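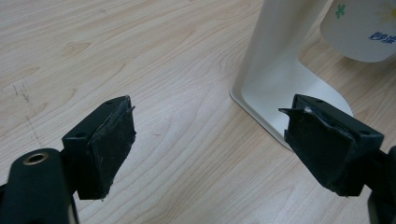 Worn pads, right one worse. White holder behind.

Apr 25, 2018

Cups again, all day. Target for the session was 130 demonstrations of the cup task by hand with the gripper tool. The task as written on the sheet: approach with the fingers open, take one paper cup, lift, set down upright, open, back off. One demonstration is one file. If the cup tips at set-down the file is still saved, but marked, and doesn't go towards the total.

Atif took the first 70 and I took the rest. We have tried swapping every few files and it makes a mess of the notes, so now it is one long block each. His block ran faster than mine. He closes the fingers before his wrist has stopped moving, which I have told him about, and which the policy will probably learn whether I tell him or not. I stop fully, then close. Talha's view is that two operators with different habits is better than one, up to a point, and that the point is when the habits disagree about where the hand should be at the moment of closing. Ours disagree by very little there. I checked by overlaying the last few tracks from each of us before lunch.

Pads. The foam is coming up at the top edge on both fingers. The left has lifted and frayed. The right is torn at the corner and curls outward. It still grips. My worry is that the torn flap shows in every image from the wrist camera, and if the pads are changed halfway through a set then the first half and the second half look different in the one part of the picture that never moves. Decided to finish the set on the old pads and change both together before the next one. Wrote this in the Trekutska log so that it isn't argued over again on Friday. Spare foam is in the drawer under the Umisau box. Enough for two changes, so I should order more.

Grip height took up most of the morning. The cups are cones, narrow at the base, and the fingers close parallel, so the pads meet the wall at a slope and the cup wants to ride upwards as the force goes on. Too near the rim and the mouth goes oval. Too low and it swings. We settled on the lower half, well clear of the rim, and I held to that for all of my block.

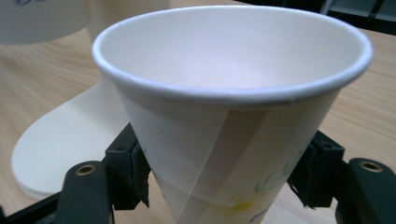

With the pads at that height the wall dents slightly if I squeeze through to the end of the trigger travel, and doesn't dent if I stop when I feel it take. Stopping by feel is fine for a person. The recording has only finger width in it, no force, so the only trace of that feel is the width at which I stopped. Compared mine with Atif's: his closes are tighter, and he had more marked files, 13 against my 7. I don't want to read too much into that, as he also had the earlier block, when we were still moving the grip height up and down.

The printed side is a separate question. The cups have pale flowers and leaves on part of the wall and a glued seam, and I had been putting them out any way round. Talha asked whether the seam should be kept to one side. I said no. Whoever puts cups out at Prukville is not going to turn the seam to the back, and if the policy needs it turned then we would rather find out now. Left it random. I did note the direction for the first few of my files and then stopped noting it, which was lazy.

Remote control comparison. After tea we tried the same task on the arm with the Correia handset, driven from the other desk. It is slow. With the tool in my hand I can feel the cup arrive between the pads. Through the handset I am watching a screen and guessing at depth, and I close early or I nudge the cup and have to chase it. Atif is better at it than I am, perhaps from flying models. The motions are cleaner in one respect, in that the arm can't do anything the arm can't do, whereas by hand I sometimes turn my wrist through an angle the real joints won't reach and the file is thrown out at the conversion step. We lost a handful that way in March before I learned to keep the elbow up.

For now: hand demonstrations for bulk, remote for a small check set. Talha agrees. Atif would like more remote and will make his case when the check set is in.

Copying took until after six. Both drives verified. Clock on the tool was drifting against the desk machine again, so I have reset it and will look at it first thing. Still to do: foam, the file names in Atif's block (he restarted the numbering after his break), and ask for a chair that goes low enough for the table. Right forearm sore, left fine.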